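Home Essays Bench notes Grippers Contact
Search this site Go

In praise of the dull comparison
Aileen Villanueva
30 Aug 2018

I have spent most of this summer swapping hands on robots, and I want to argue for something that sounds like a chore. If you are choosing between two grippers, or two cameras, or two controllers, change one thing, leave everything else exactly as it was, and do the same boring job again and again until you are sick of it. I love this work. I didn't expect to!

It began with an argument. Renato Baluyot thinks a hand with proper fingers is worth every extra joint, and Régis Boyer would put a plain parallel gripper on everything including the front door. Both of them had been arguing from videos. So at Zarkuncombe we agreed on one job, a plate and a dish rack, and a run of 500 tries per hand, with the same arm, the same controller settings and the same person deciding what counted as a drop (Marites Dizon, who is merciless). The Gravell hand went first and the Barredo gripper second.

What I hadn't understood is how much of a "hand comparison" is really a comparison of cables and mounts. A wrist camera that gets nudged two degrees will spoil your numbers and never own up to it. A plug that has worked a little way out of its socket looks, in the logs, just like a clumsy gripper.
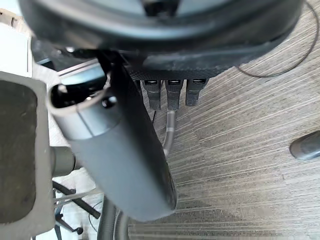
We lost a good stretch of tries to that sort of thing and had to throw them away, which hurt. The full log has 546 tries for the first hand, and I would much sooner publish that number along with the reasons than quietly tidy it down to 500. Please, if you write up a test of your own, print the mess! Which lead you reseated, when you restarted the controller, whether anyone leaned on the bench. Nestor Cruzado keeps all this in a paper notebook and it has settled more disputes than any of our graphs.

And the results are far more interesting than a winner. The parallel gripper was quicker and hardly ever confused, and when it missed, it missed the same way each time, so you could fix it. The fingered hand was slower to set up and had bad spells, but it could recover — a plate that had started to tip was sometimes saved by a finger that just happened to be in the right place. I cheered out loud at one of those. Régis pretended not to have seen it.

A kitchen is a wonderful place to find these differences. Steel throws light back at the camera, a plate has a thin edge and not much height to get hold of, and a rack leaves gaps where a fingertip can go astray. On a foam block both hands looked perfect.
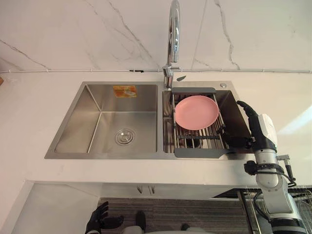
So how many tries do you need before you can trust a comparison?

More than you want to do. We thought we had a clear answer at 70, and by the end of the run the gap had shrunk to something I wouldn't bet lunch on. If the two hands are far apart you can stop early, but carry on for a bit after you feel sure.

The Dradora controller is next, in November, with both hands again and the same plate job. Renato wants to add mugs. I have said no mugs until the plates are done.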